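Ticket 1113
Queue: Equipment planning / Simulation
Site: Galville test kitchen
Opened: November 5, 2018
Priority: Normal
Status: Closed, purchase request amended
Subject: Reach figures from sim do not match quote for arm and pedestal

Summary as submitted

We are preparing the equipment request for the kitchen cell. The request covers one arm, one gripper, one pedestal, a controller and a spares kit. The quote from Boltari specifies the short pedestal. The sim results attached to the draft request were used to justify that choice. When the planning group re-ran the same job file, the arm failed to reach the back row of targets on the island and the solver stopped with a joint limit warning. Either the quote is wrong or the sim is wrong. We cannot release the order until we know which.

Steps to reproduce

1. Load the kitchen layout from the shared project folder.
2. Place the arm using the mount file supplied with the quote.
3. Run the reach job with the default target grid.
4. Open the results table and filter on "unreachable".

Expected: no unreachable targets, as stated in the draft request.
Seen: 10 unreachable targets, all in the row farthest from the mount.

Entry 1 – support

Received. Please attach the job file, the mount file and the version string of the planner on both machines. Do not edit the mount file before sending it.

Entry 2 – requester

Attached. Both machines report the same planner version. The layout file differs in its save date only. The machine that produced the draft results has been reassigned and its local settings were not kept, but the results table was exported and is in the folder.

Entry 3 – support

Ran the job here with your files. Same 10 targets fail, so it is not a fault of your workstation. The exported table from the draft run contains 100 targets, and yours also contains 100, so the grid was not thinned out between runs.

Compared the headers of the two tables. The draft run lists the mount offset in millimeters. The later run lists it in the layout's own units, with a scale factor read from the layout file. Please confirm which pedestal height was typed into the draft run.

Entry 4 – requester

The number typed in was the tall pedestal height. We found it in the notes for the draft. The tall pedestal was on an earlier quote from Boltari and was dropped when the price was revised. The draft results were never re-run after the change. The quote in the current request is for the short one.

This explains the reach difference. It does not explain the joint limit warning, which appears even on targets that are marked as reached.

Entry 5 – support

Agreed, two separate problems.

Problem A: draft results were made with a pedestal that is no longer on the quote. No software fault. Action is with the requester.

Problem B: joint limit warning on reachable targets. The mount file supplied with the quote carries limits for the older Atanasov wrist. The arm model in the layout uses the current wrist. The planner takes the stricter of the two and raises a warning. It does not change the solution unless the limit is exceeded. Replace the limits block in the mount file with the one from the current arm package and run again.

Entry 6 – requester

Limits block replaced. Warning is gone. The 10 targets still fail with the short pedestal, as expected from Problem A.

Ran three more cases for the budget sheet:

Case 1, short pedestal, mount position as quoted: 10 fail.
Case 2, short pedestal, mount moved closer to the island: none fail, but the elbow passes through the seating clearance zone on four targets.
Case 3, tall pedestal, mount position as quoted: none fail, no clearance flags.
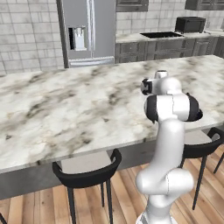
Case 2 would save the price difference on the pedestal, but the clearance flags mean the stools would have to be moved out before each run and put back after it. The cell is shared with the appliance group and the seating is part of their setup. We do not want a purchase that depends on another group's furniture.

Case 3 adds 3000 dollars to the request. That is the difference between the two pedestals on the Boltari price list, including the longer cable set, which the short pedestal does not need.

Entry 7 – support

The clearance flags in Case 2 are valid. We checked the zone against the layout and it was drawn correctly. One caution on Case 3: the sim treats the pedestal as rigid. The tall pedestal will flex more than the short one at full extension. Ask Boltari for the stiffness figure and compare it with your placement tolerance before you order. The planner cannot answer that question.

Also check the floor fixing. The layout shows wood planks, and the layout file has nothing under them. The anchor pattern for the tall pedestal needs a solid base. If the real floor needs a plate, that is another line on the budget sheet.

Entry 8 – requester

Boltari sent the stiffness sheet. Deflection at full extension is inside our tolerance with the gripper and the heaviest test item. At the far row we are not at full extension, so there is some margin.

Floor: facilities wants a steel spreader plate under the pedestal. Flekotex can cut one to the anchor pattern. Their quote is pending and has been entered as an open line. The plate raises the mount slightly. We added its thickness to the mount offset and re-ran Case 3. None fail.

Entry 9 – requester

Request amended as follows:

Arm, controller and gripper: unchanged.
Pedestal: short removed, tall added.
Cable set: long version, included in pedestal price.
Spreader plate: Flekotex, quote pending.
Spares kit: unchanged, but wrist seals changed to the part for the current wrist. The old quote listed seals for the older one, same cause as the limits block.
Delivery: June, if the order is released this quarter.

The draft results table has been withdrawn from the request folder and replaced with the Case 3 table. The mount file used is saved next to it.

Entry 10 – support

Closing. Two follow-ups on our side:

– The results table will show the mount file name and the pedestal height in the header, in the same units every time. Planned for the next planner update.
– Boltari has been told that the mount file sent with quotes still carries the older wrist limits.

If the Flekotex plate comes in at a different thickness from the one you entered, re-run the job with the new offset and attach the table to the order. Reopen this ticket only if targets fail.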